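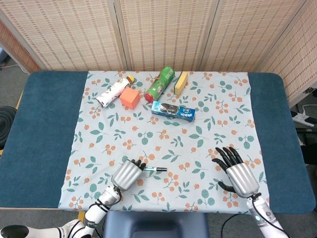
Printed cotton cloth slides on table pad and bunches up

Posted in Household > Table and Kitchen Linens

Leif Eyvindsson
Member, Govdale

I have a work table with a dark teal pad on it, and over the pad a pale blue-gray cloth with a small print of orange berries and green sprigs. The cloth is thin cotton, hemmed, no backing. It does not stay put. Anything set down and dragged even slightly takes the cloth with it, and by 3 in the afternoon there is a ridge across the middle.

The table is used for sorting small household goods: bottles, cans, boxed toothpaste, sponges, marker pens. Round items are the worst. A can or a bottle lying on its side settles against the ridge and then rolls off when the cloth is pulled straight.

Tried so far:

Washing the cloth at 100 °F and ironing it flat. Better for one day.
Double-sided tape at the corners. It held to the cloth and let go of the pad.
Clips on the table edge. They work, but they catch my sleeves, and the chair back hits the front ones.

I would like to keep both layers. The pad protects the tabletop and the cloth is the part that can go in the wash. Is there a way to fix one to the other that still comes apart for laundry? A second matter: the cloth has one faint red mark, probably from the printing on a package. Does that need to be treated before the next hot wash?

Feven Tesfamariam
Regular contributor

The problem is friction between the two layers, so the fix goes between them. Clips only hold the perimeter, and the middle will still creep.

Use an open-weave rubberized shelf liner, the thin grid type sold by the roll. Cut it 2 inches smaller than the cloth on every side so that it never shows and never lifts the hem. Lay the pad, then the liner, then the cloth, and smooth from the center outward. There is no adhesive involved and the cloth lifts straight off. I have had Doren liner under a sewing cloth since August and it has not moved. The Drekby version is thicker and leaves a visible grid under light cotton – avoid it for this purpose.

Two cautions. Check the pad material first. Some soft vinyl reacts with rubberized mesh if the two are left in contact in a warm room, and the surface turns tacky. Put a scrap under a heavy book for a couple of weeks before you commit. Also, do not put the liner in the dryer. Rinse it in the sink and hang it.

Starch helps as well. A medium spray starch on the wrong side gives thin cotton enough body to resist bunching. It washes out, so it has to be repeated every time.

On the mark: yes, treat it before any heat. Dab with rubbing alcohol on a white rag, from the back, with another rag underneath. Test on the hem first, preferably over one of the orange berries, as that is the color most likely to bleed. Then wash cold and air dry. If the mark is still there, repeat. Ironing over it will set it.

Bundgaard62
New member

just get a heavier cloth. mine is canvas and never moves

Leif Eyvindsson
Member, Govdale

Canvas would solve it, but I already own this one.

The pad label says polyurethane, no vinyl. I have a piece of the Doren mesh under a dictionary now and will cut the full sheet if the surface stays clean. Alcohol on the hem did not lift any orange. The red mark is lighter after one pass – I will do a second before it goes in the wash.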